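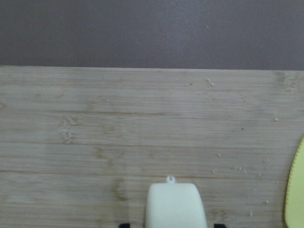 wrist cam, bamboo board. crumbs on the right are the whole problem

Threads > Robotics > Perception

Tahmineh Nikzad
Jul 5, 2025 · 5 min read

1/ ok crumb thread. been heads down on the wiping stack and people keep asking why a robot that can pick up a mug can't clean a counter. short version: crumbs are tiny and wood is a liar

2/ setup for anyone new. one arm, wrist camera, a detector that spits out a crumb mask, a planner that turns the mask into strokes. internally it's called Prilum. the planner half is Rolside. I didn't pick the names

3/ look at the board up top. pale crumbs on pale wood. the bamboo has seams, it has knot marks with these light frayed flecks in them, and there's a brownish patch that looks like an old stain. to a small segmentation net the flecks ARE crumbs. same size, same brightness, same fuzzy edge

4/ so v1 would go over the knots. and over. and over. mask says dirty, wipe, mask says dirty, wipe. I had a cap of 3 passes per region and it hit the cap on every single knot

12 comments · 41 shares

5/ first fix everybody suggests: more data. fine. we had 3,000 labeled frames. added 400 more, all wood, all close up. labeling crumbs on bamboo is a special kind of misery btw. I zoom in, I squint, I click, I change my mind

6/ threw out some of the 400 bc the labels disagreed with themselves. 386 kept. retrained overnight. false hits on knots went down, misses on real white crumbs went up. net just got shy. great

7/ second fix, the one that stuck: stop asking one frame. the arm moves anyway, so use it. take a look, shift a little, look again, project both masks onto the surface plane. grain lies flat in the surface, a crumb sits on top. tiny bit of parallax, plus the shading on it changes differently

8/ "tiny bit" is doing a lot of work there. for specks it's under a pixel and you get nothing. for anything chunky it's a real signal. so now each detection carries a score from looks AND a score from motion, and the planner only trusts motion when the blob is big enough

9/ the other thing that bit us was self masking. gripper parts sit in the bottom of the board view. the white part in the middle is the brightest thing in the lower center. if your mask for it is a couple pixels too tight you get a phantom crumb stuck to the camera. it follows you around. the planner chases it like a dog with its own tail

10/ static mask isn't enough either, fingers move. we render the gripper from joint state and grow the outline a bit. the little loop on top of the white part was missing from the CAD model so guess where the phantom crumb lived for a week

11/ that was a week of my life. a loop

12/ and objects. yellow thing on the right side of the board with the notchy edge, detector loves that edge. a row of small dark-light-dark bumps, lots of contrast. anything that touches an object contour now gets a penalty. costs us real crumbs right up against objects. I'm ok with it for now, the wiper shouldn't be ramming stuff anyhow

9 comments · 27 shares

13/ then there's the darker surface, which I thought would be the easy one

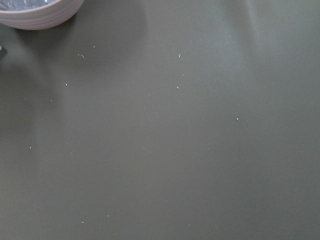

14/ contrast is way better, white on dark green, a kid could label it. but look at what the light does to it. glare band across the upper right, big soft shadow on the left under the bowl side. crumbs in the shade go dim and gray, ones in the middle pop. one global threshold cannot serve both

15/ local normalization helps. divide by a blurred copy of the frame, basicaly. old trick, older than me probably. it also cranks up sensor noise in the dark area so you trade missed specks for made up specks. we gate on seeing the same speck in several frames and most of the made up ones drop out

16/ shape matters too. most crumbs are dots, and then you get a bent hook one or a skinny upright sliver and the old code filed those under "scratch" and skipped them. length to width cutoff, hard coded, by me, last October. no comment in the source. thanks past me

17/ took the cutoff out. shape is just an input now, it doesn't get a veto

18/ shiny stuff: the bowl has a crinkled silvery lining in it and every crease is a highlight. detector goes nuts in there. answer is dumb and good, we segment the support surface first and only look for crumbs on that. inside of bowl isn't table. done

19/ surface segmentation is its own headache (shadow under a bowl looks like a differnt material, the net wants to cut it out of the table). Cordeiro is our branch for that. not merged. don't ask

20/ planning side, quick. once you have points on a plane it's a coverage problem w/ obstacles. we used to plan one long raster over everything. slow, and a lot of wiping of nothing. now: cluster the crumbs, sweep each cluster toward one collection point, strays last

21/ strays are where all the time goes. one bright crumb by itself on the right half of the table is a whole extra approach, lower, stroke, lift. so there's a cost knob: is this speck worth a trip? set it too high and the table looks lazy. set it too low and the robot's out there having a career

22/ control is boring on purpose. position in the plane, force along the normal, low gain, back off if force spikes. board and table want different pressure and we pick that from the surface label. wrong label = wrong pressure, so yes, perception again

23/ tooling thing that helped more than any model change: a replay viewer, we call it Busmont, that draws the mask, the motion score and the planned stroke on the wrist view, per frame, scrubbable. found the loop bug in it in ten minutes after a week of staring at logs

24/ still open:
- faint specks in shade. some I can't see either so idk what I'm asking of it
- crumbs touching objects
- knots in low light, motion score goes mushy
- when to stop. "clean" is a threshold and people have opinions on it

25/ on that last one, we currently stop when two looks in a row find nothing above the cost knob. works fine on the green. on the bamboo it will sometimes do one more pass on the stain, to be safe I guess

26/ someone asked about polarizing filter for the glare. want to try it, worried about losing light on a camera that small. if you've done it on a wrist cam pls tell me what happened to your exposure times

27/ ok back to labeling. replies open, slow to answer till the retrain's done

18 comments · 63 shares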